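Flerex hand gripper
For teaching a robot a job by doing the job yourself
Made by Idden

Hello, and thanks for landing on the Flerex page. I build these, I answer the emails about them and I pack most of the parcels, so if anything below is unclear you can blame me directly.

Flerex is a gripper you hold in your hand. It has two fingers, a trigger, a mount for a small camera and a box of electronics in the handle. You pick it up, you do the task (open the tub, move the lid, put the thing on the other thing) and it records what the camera saw and how far apart the fingers were the whole time. Later you train your policy on the recordings and run it on an arm with the same fingers bolted to the end. The fingers match, the camera sits in the same spot above them, and so the robot gets more or less the same view that your hand had. People who already work this way can skip to the specs. If you've come from teleoperation with a leader arm, read on a bit, I've been there too!

I spent a long time driving arms by remote control before I made any of this. It works, and for some jobs I still think it's the right way to go. But lifting a thin lid with a leader arm is a miserable way to spend an afternoon. You can't feel the edge catch, you creep up on it, you overshoot, you start again, and the recordings end up full of dithering which the robot then learns faithfully. With a gripper in your hand you just lift the lid. The first evening I had a working prototype I did more clean lid openings than I'd managed in the whole week before, and I went home rather pleased with myself.

What people use it for

Kitchen stuff, mostly. Boxes, tubs, cups, bags, drawers. A fair few customers are doing lab benches and one is doing nothing but shoelaces (I wish them well). We do a lot of our own testing on see-through plastic and I'd encourage anyone to try it early on, as it shows up every weakness in your camera settings at once. A clear lid under ceiling lights is mostly reflections, and the bit you want to grab is a thin bright line that moves when you do.
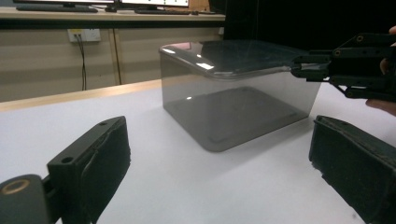 Two hand grippers, one clear box. The black one on the right has hold of the lid at its rim.

Two grippers on one object is the thing I get asked about most. Yes, you can do it. You can use a Flerex in each hand, or one Flerex and some other hand gripper, or have a second person help. If you want both sides recorded you need two Flerexes and the sync lead, which is in the box if you buy a pair and a small extra if you don't. Plug the lead in before you switch on. I'm saying that here as well as in the manual, and Leopoldo Maldonado, who looks after the firmware, would like me to say it a third time.

If the other gripper isn't being recorded it simply turns up in your camera view as part of the world, like a hand or a table edge. Whether you want that depends on what your robot is going to see on the day. If it'll be working alone, film it working alone. If it's going to be handing things over to somebody, then put the somebody in.

The fingers

The fingers are printed plastic, and they come off so you can swap them. We sell them with bare faces or with padded ones. Bare is fine for boxes, handles, blocks and anything with a bit of grip of its own. For flat glossy things you want pads. A sheet of acrylic between two bare plastic faces will swing like a pub sign the moment you tilt your wrist, and the pads stop most of that. They also squash slightly, so the finger width you record for a thin sheet will read a touch smaller than with bare fingers. Use the same pads on the arm and it all comes out in the wash.

Don't over-clean the printed ones, by the way. Warm water and a cloth. They'll pick up scuffs along the tips, and scuffs do no harm at all. I'd change a finger when the inner face has worn smooth or when the screw no longer bites.

One more thing on pads: they are wear parts. You get a spare set with each gripper and after that they're sold in packs. If you've got a hot glue gun and some opinions, you can make your own, and I'm always happy to see what people come up with.
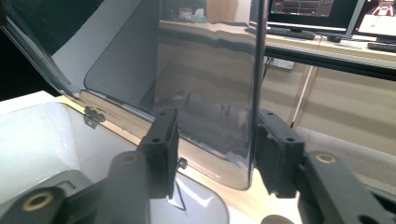
Page last changed: December (pad section rewritten, new notes on tinted panels)

Tinted acrylic deserves its own few lines. It's a different animal from clear plastic. You get the room in front of it and the room behind it both at once, and if there's a desk with monitors in the background then your camera will happily see that through the panel, or beside it, or as a dim reflection across the middle. Charalambos Kourkoulas ran our panel and lid tests, and his advice is to leave the background messy and vary it a lot: turn the tub, move yourself, change which lights are on. He tried tidy backgrounds first. The policy he got from those was lovely at his own bench and hopeless two metres along it.

He also says to grip a panel at both sides near the lower edge if you're going to stand it up, and to let it settle for a moment before you move off. I tend to rush that bit and my recordings are worse than his.

For hinged lids, start with the lid in a different position for each take. Some shut, some open, some halfway. If you always begin from shut, the robot will treat a half-open lid as a complete mystery.

What's in the box

One Flerex gripper with the fingers of your choice fitted
Spare pad set (padded version only gets the matching thickness, tell me which you want)
Camera mount, the Camska bracket as standard
Charging lead
Set of hex keys, the nice ones
Mounting plate so the same fingers go on your arm
Printed quick guide, and the long manual as a download

The camera isn't included. I know, I know. Everybody has a favourite and I got tired of shipping cameras that went straight into a drawer. The Camska bracket takes most small action cameras and adjusts for tilt. Set the tilt so both fingertips show in the lower part of the picture with open space between them, tighten it up, and then leave it alone until you've finished the whole batch. Moving the camera in the middle of a batch is the single most common reason people write to me with sad graphs.

Specs, such as they are

Weight without camera: 302 g
Finger width recording: 30 readings a second, stamped against the camera clock
Time on the charger from flat: around 20 minutes
Fingers: two, parallel, trigger driven, spring return
Handedness: either, the trigger guard flips over
Software: Valdovinos, our recorder and exporter, free with every gripper

Valdovinos first, then, since I've mentioned it. It's a small desktop program which pulls the recordings off, lines the finger data up with the video, lets you chop the takes and throws out the ones where the tracking got lost. It exports to the usual training formats. It isn't pretty. The take browser is good though, and you can go through a morning's work quickly with one hand on the keyboard — J and K for next and previous, X to bin a take. Bin generously. A take where you fumbled, swore and recovered can be worth keeping if you want the robot to learn recovering, but tag it as such and don't let it get mixed in with the clean ones.

On tracking: shiny plastic can confuse it if it fills the whole view. Big panels held close are the worst for this. Keep a bit of table or cabinet in view round the edges and it'll usually hold on. If it doesn't, stick a printed marker on the bench somewhere and have another go.

Price and ordering

A single Flerex is priced on request, as it depends on fingers and plate. The matched pair with sync lead and both finger types comes to £1,223 before postage, and that's what most labs go for. We make them in small batches and I'd sooner give you a true waiting time than a cheerful one, so write first and ask where the queue is.

Schools and colleges, tell me you're a school or college. There's a discount and it isn't advertised properly anywhere, so this paragraph will have to do.

Returns are fine if the thing is in one piece. Repairs too — send it back with a note of what happened, and please take the camera off before you post it, I've got two here now and no idea who they belong to.

Things I'd like to fix

The trigger spring is a bit stiff for small hands, and a lighter one is being tried at the moment. The charging socket is on the wrong side if you're left-handed and have flipped the guard. And the quick guide still shows the old finger screws, so if yours don't match the drawing, yours are the right ones.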